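Moving house, week whatever

Oct 6, 2022

Quick one because the kettle is in a box and I've given up looking for it. Found a saucepan. Tea from a saucepan is fine.

So we are in. Sort of. The old place at Flellier is empty and the keys are back, and everything we own is in the front room here in Horobets in a pile you have to climb over to get to the heater. The removal quote was for 77 boxes. We had 123. I don't know where they came from. I threw out so much! Or I thought I did. Most of one box is phone chargers for phones we haven't had for years.

Things I'd do again: label the sides of the boxes, not the tops. Pack the bedding last. Things I wouldn't: put the screws from the bed frame "somewhere safe". Slept on the matress on the floor for four nights before they turned up in a gumboot.

Neighbourhood seems good so far. Bakery at the end of the street, closed Mondays, learnt that the hard way. Bus every half hour if you believe the timetable. Haven't met many people yet, have met a lot of dogs.
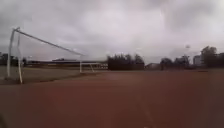

Goal at the local ground, grey old day

Anyway the boring stuff. Power got switched over no worries. Internet was Plolon, who said Tuesday, then Friday, then sent a text saying sorry we missed you when I had been home ALL DAY sitting next to the front door. Rang them. On hold long enough to paint the inside of the laundry cupboard – first coat only, but still. Colour is called something like oatmeal. It's beige.

The bond from the old place is the next fight. They want to take $412 out of it for the carpet, which was stained when we moved in, and I have the photos from March the year we started there, thank goodness. Take photos of everything. Every wall. The inside of the oven. I felt silly doing it and now I don't.

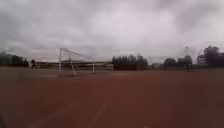
Did you use a cleaner for the old place or do it yourselves?
Did it ourselves, over a weekend, and I would pay somebody next time. The oven took a whole afternoon and my knees haven't forgiven me.

Kitchen here is tiny. One drawer. ONE. Everything else is cupboards, so the cutlery lives in the drawer and the tea towels, foil, takeaway menus and batteries are in a basket on top of the fridge. Bought a set of shelves from Plonomex for the pantry gap, flat pack, and built them with one side back to front so now the raw edge faces out. Not undoing it. Will put a plant there.
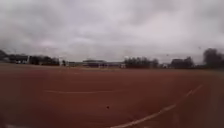 Page last changed: a bit after the original post, fixed the bit about the bus

Still to do – curtains for the back bedroom (sheet pinned up for now, very classy), change the address on my licence, find the good scissors, work out which bin goes out which week. The council calender is on the fridge and I still got it wrong.

Right, going to look for the kettle again.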